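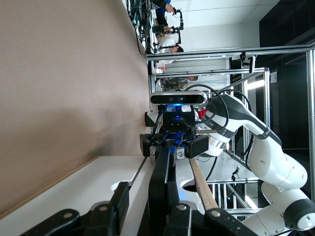

Rungnapa said the ferry would not run on a Saturday, and that if Tania wanted to reach Wurnar before dark she would have to take the hill road.

Tania Howlader had the letter in her coat. It had come to Linora in December, addressed to her mother, and had sat in a drawer until July 2022. It offered 935 for the house and asked for a reply.

"Is the hill road open?" she asked.

"It was on Thursday." Rungnapa Paisan put the phone back on its hook. "You'll need to shut the gates after you."

She drove with the window down. There were sheep on the first stretch and then nothing but wet bracken. She stopped at the second gate, opened it, drove through and went back to close it. The latch was tied with blue string.

The house was smaller than she remembered. Mr Kanagaratnam from next door was in the lane with a bucket.

"You've come to sell it," he said.

"I've come to look at it."

He nodded and gave her the key, which he had kept on the same nail for years. The lock was stiff. Inside, her mother's boots were still by the stove, one standing and one on its side. Tania stood the other one up, then went to find out if the water was on.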